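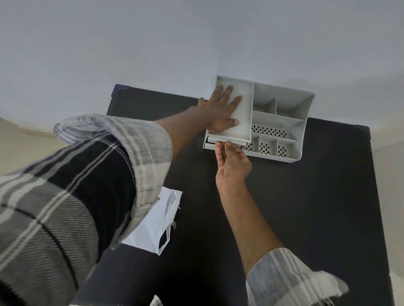

Der Organizer auf dem dunklen Tisch an der Wand, kleine Schublade vorne ein Stück offen

Betreff: Re: [Hausrunde] Schreibplatz im zweiten Zimmer, was bleibt auf dem Tisch?

Liebe Liste, lieber Ashraful,

danke für deine Fragen vom Montag. Ich antworte unter deinem Text, damit es übersichtlich bleibt. Bitte entschuldigt meine Fehler, Deutsch schreibe ich immer noch langsamer, als ich es spreche.

Ashraful Saha schrieb:
> Ich überlege, für unser Büro in der Chauke auch so einen
> Kasten mit Fächern zu nehmen. Fallen kleine Sachen nicht
> durch die Löcher? Und womit wischt ihr den Tisch ab?
> Auf unserem schwarzen sieht man jeden Staub.

Zu den Löchern: Sie sind oval und klein. Büroklammern bleiben bei mir liegen, Stecknadeln nicht. Das große Fach links hat einen glatten Boden, dort kommen die Notizblöcke hinein. In die drei kleinen Fächer vorne lege ich Radiergummi, Spitzer und Klammern. Das lange Fach ist für die Stifte. Für die Nadeln benutze ich die Schublade. Sie geht etwas schwer auf, deshalb halte ich den Kasten mit der anderen Hand fest.

Bezahlt habe ich 8 Euro, im Laden Plenell neben der Post. Ob sie noch welche haben, weiß ich leider nicht.

Zum Tisch: Mit Papiertüchern bin ich nicht zufrieden, sie lassen Fusseln. Ich nehme ein weißes Tuch aus Stoff, leicht feucht, und wische danach mit einem zweiten trocken nach. Die Tücher falte ich gleich am Tisch, einmal in der Mitte und noch einmal, dann passen sie in den Schrank im Flur.

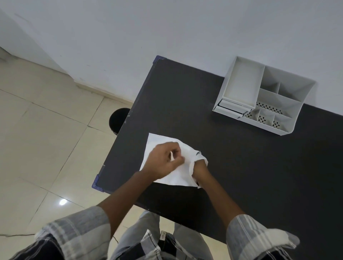 Beim Zusammenlegen des weißen Tuchs, der Organizer steht hinten an der Wand

Sehr ordentlich werden die Ecken bei mir nie – wer eine bessere Methode kennt, darf sie gern schreiben.

Noch eine Frage an alle: Ich habe zwei von diesen Kästen gekauft und brauche nur einen. Wer den anderen möchte, kann ihn bei mir abholen, am besten nach 18 Uhr. Geld will ich dafür keines.

Viele Grüße
Socorro Palomino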